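Paid review services — worth it for a first novel?

Hukberg
January 9, 2025
My second novel comes out in September with a small press, and they've suggested I pay for a slot with Cetico, which sends advance copies to readers in return for reviews. The cheapest package is £206. Has anyone here earned that back? I have my doubts. Their sales page says "up to 90 readers" and I've learned to read "up to" as "fewer than".

inkandtoast
I used them for my first. 88 people requested the book and I got 31 reviews, mostly two lines long. Several had plainly read the blurb and stopped there. Sales that month were no different from the month before.

Naqvi
31 reviews is a decent return, though. Most debuts would be glad of ten. You're paying for copies to be put in front of people, and no one can make them finish the book.

inkandtoast
Fine, but then they should say so on the sales page. It talks about "guaranteed buzz". I'd like to see buzz defined.

Hukberg
Also, why is my publisher suggesting I pay? I thought finding reviewers was their side of the bargain. I asked and was told the marketing budget is "focused elsewhere".

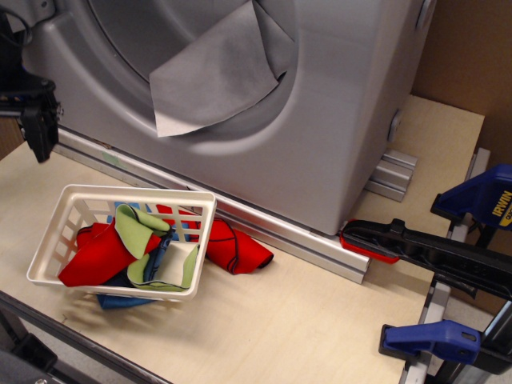

Eleck says the same thing happened with a different small press, and the elsewhere was one lead title that got the adverts, the blog tour and the posters while everyone else got a spreadsheet of bloggers, half of them no longer blogging.

Naqvi
Bit harsh. Small presses run on very little. Mine sent out 539 newsletters with my cover at the top and I was grateful.

Eleck
How many opened it?

Naqvi
No idea. I didn't ask.

Eleck
Ask.

margin_notes
I'd write to book bloggers yourself. It's slow and most won't answer, but the ones who do tend to have read the thing. Check their review policy first, and don't send an attachment unless they've asked for one.

Hukberg
Thanks all. I've asked Cetico how many of their readers have reviewed anything in my genre in the past year. So far I've had an automatic reply and a discount code.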